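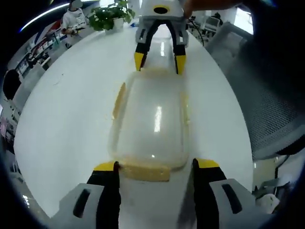
Looking after house and techno 12-inches at home

Most dance singles from the last forty years were pressed loud, played hard and put away in the wrong sleeve. The notes below apply to 12-inch vinyl used on a direct-drive deck, at home or in a small booth. LPs can be treated the same way, with lighter handling.

Sleeves

Replace paper inners when the record is cleaned, never before. A dirty record put into a new sleeve dirties the sleeve. Use a polythene-lined inner for anything you intend to keep. Plain paper is acceptable for records that go out every weekend, provided it is changed once a year; I do mine in December.

Die-cut house bags split along the bottom seam. Take the disc out of the bag before posting or moving it, and store it behind the bag in a clear outer. Split seams can be closed from the inside with a strip of acid-free paper and a little wheat starch paste. Do not use clear office tape. It yellows, creeps and lifts the print when removed.

Dry cleaning

Carbon fibre brush, two full turns at 33 rpm, then draw the brush slowly off towards the edge. Pressing harder does not remove more dust. It pushes the dust along the groove and bends the fibres. Clean the brush on its own handle guard and keep fingers off the bristles.

Wet cleaning

Distilled water with a few drops of a non-ionic wetting agent per litre. Tap water leaves scale, particularly in hard water areas. Apply with a velvet pad, following the groove, and keep clear of the label. Rinse with plain distilled water and stand the record in a rack until both sides are fully dry. On old Dravcombe white labels the ink of the rubber stamp runs at the first touch of water, so use a label clamp on those.

Alcohol is safe on vinyl in low concentration. It will ruin shellac and most acetates. If you own dubplates, dry brush only.

Stylus

Brush from back to front, never side to side. Inspect under a loupe after every 100 hours or so of play. A spherical DJ stylus is usually worn by 483 hours on my log, which is when I changed the last one; the one before it went sooner. Tracking force should be checked with a digital gauge, as the numbers on the counterweight drift. Set the gauge on the platter with the mat removed and deduct nothing.

Back-cueing wears the first few bars of a record more than all normal playing. The hiss at the start of the Alcantara remixes, which many people blame on the pressing, is cue burn.
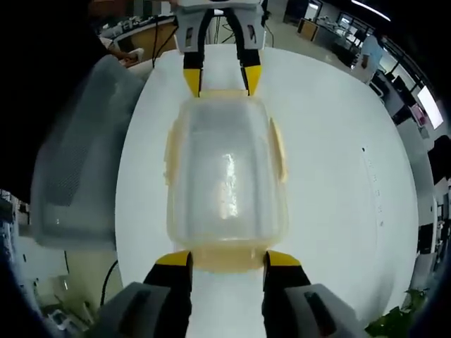
Can I flatten a warped 12-inch in the oven?
Leave the oven alone, as domestic thermostats swing too widely and the groove softens before the disc relaxes. Put the record between two sheets of plate glass in a warm room, add a few heavy books, and wait three weeks. Dish warps respond fairly well. Edge warps often return.

Shelving

Store upright, with enough support that nothing leans. Records packed too tightly get ring wear, and records packed too loosely will bow. You should be able to pull one out with two fingers. A metre of 12-inch singles weighs far more than a metre of paperbacks, so fix the unit to the wall and put a divider every 30 cm. My own collection is almost 3000 records and the Linero shelving under it sagged by 8 mm in the first year, before I added a centre upright.

Keep the shelves off outside walls and away from radiators. Subwoofers should not share a floor joist with the turntable.

Cataloguing

Number the outer, not the sleeve. Pencil on a removable label is enough. Rhonda Després, who ran the record fair at Sustthorpe, filed by tempo and then by label, which suits anyone who plays out. I file by label and catalogue number. Number 1402 is missing and I would like it back.

Last revised 21st June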